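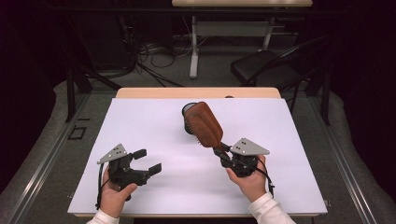
Jan 29, 2023

Coding log, celebrity interview corpus. Continuing from the September entry.

Second pass on the profile set finished this morning. Corpus stands at 3719 items after deduplication: magazine profiles, red carpet transcripts and the shorter web write-ups that quote from either. Gunnel Hedlund coded the first half and I coded the second, then we swapped a subset of 174 for the agreement check.

Agreement by variable:

Body or appearance mentioned in first paragraph: good. Few disputes, all from items where the opening is a photo credit run together with the lede.
Clothing described by the writer (not the subject): good.
Subject asked about a partner or children: good.
Subject asked to comment on another celebrity's conduct: poor. See below.
Tone toward subject: poor, as expected. Recommend dropping it.

The "comment on another" variable is the one Margareta Manole wants for her chapter, so it needs fixing before anything else is run. The trouble is with cases where the subject volunteers the remark and the headline is written as though she was asked. Gunnel codes from the headline. I code from the body. The codebook permits both, which is my fault; the wording dates from the pilot, when we only had full transcripts.

Proposed split into three codes:

C1. Prompted in text. A question from the interviewer is printed or paraphrased.
C2. Unprompted in text. The remark appears with no question, or the subject is reported as raising it.
C3. Headline only. The remark is attributed in the headline or standfirst and can't be located in the body.

C3 is small but worth keeping separate. Most of it comes from the aggregator we have under the name Polura, whose items are nearly all rewrites of someone else's interview. Where the original is also in the corpus I have linked the pair. Twice the original had the subject declining to answer and the rewrite had her "hitting back". Both flagged for Margareta.

Recoding plan: filter to items where either coder marked the variable present, which gives nearly 900. Recode those only. I'll take a test batch of 100 first and pass it to Gunnel blind. If the new codes hold up, carry on with the rest. If they don't, collapse C1 and C2 and report the limitation.

Software. Carix crashed again when exporting memos with curly quotation marks in the title. Workaround is to rename the memo before export. The older Dotirier import script also strips italics, so film and album titles arrive as plain text and get picked up by the name tagger as people. Corrected by hand in my half. Gunnel's half not checked.

Sampling note. The male comparison set is still too thin in the television category. We matched on age bracket and type of outlet, but not on whether the piece was tied to a release. Promotional pieces have a different question pattern from stand-alone profiles regardless of who is being interviewed, and the men's set leans promotional. Any difference in the partner/children variable should be treated with caution until this is rebalanced. Bucur's index has a release-date field that would let us match properly. Need to ask whether our licence covers it.

Sidebars. We agreed in the pilot to exclude them, but several of the men's profiles put the family material in a boxed "at a glance" panel, while the women's tend to carry it in the running text. Excluding boxes therefore takes out more of one set than the other. I'd favour coding sidebars under a separate flag so the totals can be run both ways. It means reopening scans, and the text layer on the older ones is bad. Colour backgrounds behind the boxed type are the main culprit.

Reader comments remain out of scope. The scrape has them for some outlets and not others, and most of those threads were closed or pruned before we got to them.

To do:
Rewrite codebook section on conduct remarks, circulate to Gunnel and Margareta.
Pull the test batch, random seed recorded in the project file.
Check Gunnel's half for the italics fault.
Email Bucur about licence terms.
Rerun agreement figures after recoding. Old figures stay in the appendix.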